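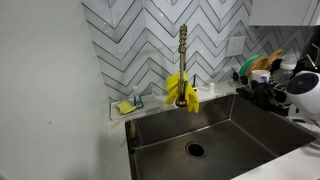

What is in the Dakeck word list?

2000 answers from 82 people who were asked what they call ordinary things around the house, with where they grew up and where they live now.

Dakeck household words, README

Hi! I'm Marisol Lyons and I put this together, mostly at my own kitchen table and mostly in the evenings. It started as an argument over whether the thing outside that you screw the hose onto is a spigot, a spicket, a sillcock or just "the hose thing," and it got out of hand. If you like words, or you need a small messy set of real answers to practice on, help yourself.

The name doesn't mean anything. It's what my nephew called the deck when he was two (the deck was "da keck," and then the c wandered), and I'd already made the folder.

What's in the folder

words.csv is the one you want. One row per answer, so the same person shows up many times.
people.csv has one row per person, joined on person_id.
prompts.txt has the exact wording of every question as I asked it. Please read it before you complain about the soda question.
notes.txt is my running diary of spelling decisions. It's long and it repeats itself.
old/ holds the Kirkegaard version, named after the street I lived on when I made it. Don't mix the two. The person numbers start over and don't match.

Columns in words.csv

person_id: a number, nothing clever in it.
prompt_id: matches prompts.txt.
raw: what the person said, typed the way I heard it, ums removed.
clean: my tidied version, lower case, singular.
second: their other word, if they gave one without being pushed. Blank means they didn't, and I never asked for one.
sure: y, n or m. The m is for "my mother said it but I don't."
mode: talk, phone or paper.

I know, I know, raw is not really raw. I don't do phonetics and I wasn't going to pretend. If somebody said "warsh rag" I typed warsh rag, and clean says washrag, and that's as fancy as it gets. Anything finer than that you'd need recordings for, and I didn't make any.

How I asked

Most answers came from sitting down with people in Fleltley, where I live, and describing a thing without naming it. "What do you call the cloth you dry dishes with?" Then I shut up and wrote. That second part was hard for me. In the early interviews I'd jump in with "oh, a tea towel?" and ruin it, and those rows are gone, I threw them out.

A full session had 30 prompts and took as long as a pot of coffee. Not everybody got through the whole list, which is why the rows per person are so uneven. Some people gave me a handful and had to pick up kids. One man wanted to talk only about the word davenport and I let him.

Gallo (the hardware store on the corner, great people) let me leave paper forms by the register for all of October. The paper answers are shorter and the spelling is more careful. I think people looked at the form and got their school manners on. If you're comparing anything across modes, keep that in mind, or just filter to mode = talk.

The cups and glasses problem

Okay, so this is the group of prompts that gave me the most grief. I wanted to know where people draw the line between a cup, a glass, a mug and a tumbler, and I assumed the material would settle it. It doesn't! Plenty of people will say "grab me a glass" and mean anything that holds cold water, plastic included. Others won't call it a glass unless it's made of glass and get a little heated on the point. And then there's metal, which I'd left out completely until Beat Frei asked me why, and I had no good answer.
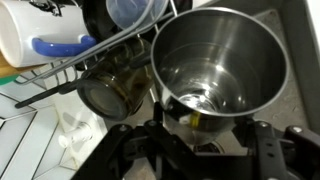 A stainless steel cup with a little water in it.

So I went back and added a metal prompt, and you'll see it only for the people I talked to after that. The most common answer was cup. Tumbler came next, then a long tail: beaker, camping cup, tin cup, "one of those." I left tin cup alone in clean even when the thing plainly isn't tin, since that's the word they used and the word is the point. Beat disagrees with me and would fold it into cup. He's welcome to, and so are you. It's one line in a spreadsheet.

One warning on measuring cups. Several people heard "cup" and went straight to recipes. I marked those sure = n, but I may have missed a few.

Kitchen words vs. rest of the house

The prompts are grouped into kitchen, laundry, yard, living room and car. Kitchen is the biggest by a mile. I didn't plan it that way, I just kept thinking of more. The yard group is small but it's my favorite, and if you only look at one thing, look at what people call the strip of grass between the sidewalk and the road. I got verge, tree lawn, boulevard, devil strip and a lot of blank stares.
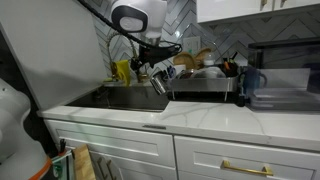
Faucet and tap behave oddly in this data, and I want to flag it before somebody writes to me. A lot of people have both words and split them by job: the faucet is the metal thing, the tap is where the water comes from, so you get "tap water" out of the "kitchen faucet" in one breath. I coded whichever came first and put the other in second. I also never said what kind of faucet, and that was a mistake. A tall brass-toned one with a coiled spring for a neck, like the one by this sink, gets people reaching for extra words (sprayer, pull-down, "the restaurant kind"), and a plain stubby one doesn't. I'd guess a few of the odder answers come from people picturing the one they have at home. The wall behind it is another good one, by the way. Backsplash won easily, but I did get splashback, and one "just the tile."

Cleaning up the answers

I went through everything by hand twice. The rules I tried to stick to:

Spelling variants are merged (hanky and hankie are one word in clean).
Different words are never merged, even when I'm sure they're the same thing.
Brand names used as ordinary words stay in. Capital letters come off in clean.
Jokes stay in raw and clean is blank.
Swearing stays in. There's not much of it, and it's nearly all in the junk drawer prompt.

There are 15 rows where my handwriting beat me. Those have clean set to "unreadable" and I'd just drop them.

What it isn't good for

Please don't use it to say how "Americans" talk. It's people I could reach from one town, plus their cousins. It leans older, it leans toward people who like to chat, and it leans toward anyone who buys screws at the corner store. Grew-up places are all over, which makes it fun, but many of them have one person behind them, and one person isn't a region.

It's also no good for sounds, or for tracking change over time. I asked each person once. My own answers are in there, too - I'm person 1, and you should probably leave me out, seeing as I wrote the questions.

Privacy

No names in any of the files. Places are cut down to state or country, and ages are in ten-year bands. Everybody knew I was going to share the list, and the people who changed their minds later were taken out, no fuss. Beat said he was happy to be named here.

If you spot yourself in there and would rather not be, tell me and you're gone from the next copy.

Using it

Open it in whatever you like. The files are plain commas and quotes, UTF-8, and the only thing that has tripped people up is that a few raw answers have line breaks in them. If your row count comes out too high, that's why. Read people.csv with person_id as text or your spreadsheet will eat the leading zeros, and then the join quietly drops half your people and you'll spend an evening on it like I did.

Do what you want with it, for class or for fun or for a crossword. A mention is nice. Corrections are nicer, especially for the laundry group, where I've got clothes horse and drying rack coded two different ways and haven't decided which one I meant.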